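Progress report no. 3, October
Project: Reading room and homework club, Hesthorpe
To: Svenja Lenz, grants office, Drasodholm Fund
From: Soledad Cantero, project coordinator

Dear Svenja,

I send you the report for the period from July to the end of September. As you asked in your last letter, I put the money first and the activities after, and I try to be shorter than the last time.

## Money

From the second instalment of £2000 we have spent the larger part. The shelves were the biggest cost. The joiner, Mr Marín, gave us a fair price for the wall shelves, but the floor at the back of the room is not level and he had to come again to correct the feet of two units. He charged us only the material for this second visit. The rest went to books, lamps and the insurance for the year, which we must pay in advance.

I have one question about the budget. We had planned money for a second-hand photocopier, and the parish office has now offered that we use theirs and pay only the paper. I would like to move this money to books in other languages. Please tell me if a letter from you is enough or if I must fill in the change form.

## The room

The painting was finished in July, two weeks later than in the plan. The delay came from the damp in the corner under the window. It was treated, and we left the wall open for as long as the builder advised before we painted. I check this corner every week and write it in the log book. Until now I have not found anything new, but the real test will be the winter.

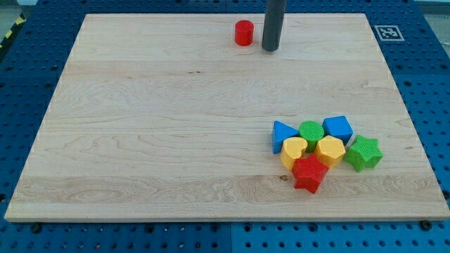

The heating is still the weak point. The old radiator makes one side of the room very warm and the other side stays cold, so the children all want the same table. The landlord has agreed to look at the valves before the cold months. I have this agreement in writing and I attach a copy.

The lamps from Gesetti arrived with the wrong plugs. They were changed without cost, but we worked with the ceiling light only for most of August. This was not comfortable for the older readers, and two of them stopped to come in the evening. One has come back.

## Homework club

The club is open on school days from 3.30 in the afternoon. We have 65 children on the list, which is more than the room can take at one time. We therefore made two groups by age. The younger ones come first and go home at five, and then the secondary pupils have the room.

I must report that the second group is not yet working well. Many of these pupils have sport or must look after brothers and sisters at this hour. I have spoken with the school and we will try a later start after the autumn holiday. If it does not help, I will propose to you another use of the evening hours, perhaps a conversation group for parents. Several mothers have already asked me for it.

The mathematics help is what the families want the most. Our student helper can explain fractions in a very patient way, and I would like to keep her until the summer. Her hours are paid from the first instalment, and this will be finished in February. 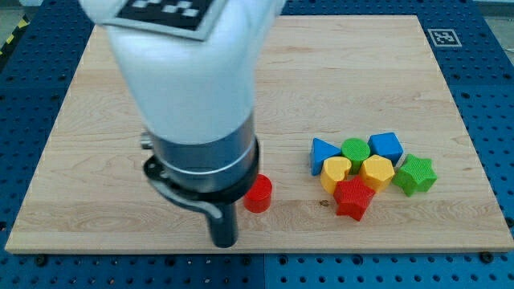

*Coloured plastic blocks on a light maple board.*

## Books

We now have about 2000 books in the catalogue. A good part was donated, and I have to say that not all donations are useful. We received many old travel guides and an encyclopaedia with missing volumes. I have written a short page for donors which explains what we can take, and the library in town has kindly corrected my English in it.

Picture books and comics go out the most. Books for ages twelve to fourteen are still too few, and I will buy mainly these with the remaining money.

## Next period

- Try the later start for the secondary group
- Valves of the radiator (landlord)
- Order of books for ages twelve to fourteen
- First stock check of the catalogue, in December

The receipts are in the separate envelope, numbered in the same order as in the table of costs. Receipt 14 is a copy, the shop keeps the original.

With kind regards,
Soledad Cantero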